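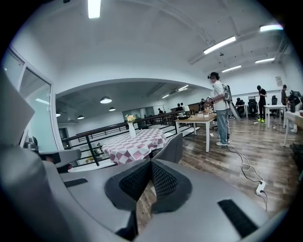
Liis Sakalauskas wrote back on the September update within the hour: fine on the money, but could we please say more about the floor and the tables this time and less about the lease, as that is what the Konura grant was for. Fair. So this one is mostly furniture.

PROGRESS REPORT, OPEN-PLAN FLOOR, WORNACH BUILDING
To: Liis Sakalauskas, Konura
From: Gemma Heywood
Covers: move-in to end of September

Short version
Floor is in use. Tables are mostly where we want them. Power is not. Spend is under plan but won't stay there.

Room
One big open room, white ceiling, wood-look floor. We kept the floor as it was. Fulgencio Zepeda wanted carpet tile at the start for the noise and priced it, and the quote ate most of the furniture line so we dropped it. Noise is still a complaint, mainly after lunch when everyone is on calls. Piret Siliņa is trying felt panels from Nuchit on the long wall, first batch arrived the wrong size, going back. No charge to us for the return.

Work tables
Settled on the rectangular ones, light wood top, white metal legs. Used standing or sitting, people work at them on their feet more than we planned for. Ordered 14, all delivered. Four had a wobble out of the box, Severyn Chornovol fixed three with the leveling feet, the last one needs a new leg and Sorkodine are sending it. No date yet. I have asked twice.

Tops hold up OK. Coffee rings wipe off if you get to them the same day. Tape residue doesn't, so we've asked teams to stop taping things down and use the trays for small parts and bits and pieces. Mostly working.

Round table
This was the cheap one and the one people like best. Pink-red and white checked cloth, a tall white vase, pale yellow flowers. It was Piret's idea, the room felt like a waiting area before. Cost was the cloth and the vase, 80 total, under sundries. I know it isn't in the original list. I'd like to keep it and happy to move it out of the grant if you'd prefer, let me know which.

Cloth hangs down a good way and gets caught when chairs are pushed in. Will hem it or get a smaller one. Not urgent.

Chairs
Gray ones, as agreed. No complaints about comfort. They migrate. By 4 in the afternoon half of them are at the other end of the room and we are not going to police that.

Power and cables
The weak spot. We have outlets on the walls and the tables are in the middle, so it's white power strips on the floor and leads running across the boards. It works but I don't like it, it's a trip hazard and it looks unfinshed. Options:

Floor boxes. Best result, needs the landlord's ok and the floor opened up. Wornach have the request, no answer so far.
Overhead drops from the ceiling. Faster, uglier, Severyn thinks it can be done over one weekend.
Cable covers. Some 500 for the whole floor. Doesn't solve anything but gets the leads flat.

My recomendation is covers now and floor boxes when Wornach answer. If they say no we go overhead. Need a yes from you on the covers as it wasn't budgeted, would come out of what we saved on carpet.

Anyone working on their feet with a lead attached to them needs clear floor around the table, so we've opened up the spacing on that side. Costs us one table position. Still fits if the spare goes against the wall.

Money
Tables and chairs paid in full. Panels part paid, balance due when the right size turns up. Sundries as above. Nothing spent on power yet. Full sheet goes to you separately, Fulgencio is chasing two missing receipts and I'd rather send it once.

Late or not done
Felt panels, see above.
Table leg.
Coat hooks by the door, forgot to order, ordered now.
Storage. Teams are asking for a cabinet near the work tables so things don't get left out overnight. Looking at second hand first.

Next month
Covers down if you approve. Panels up. Chase Wornach again, properly this time, by phone. Short survey to the people using the floor, five questions max, Piret is writing it. Results will come with the next report.

Needed from Konura
1. Yes or no on the cable covers
2. Where to book the cloth and vase
3. Whether you still want to visit in the morning or if afternoon is ok, it's a better picture of the place when it's busy

Gemma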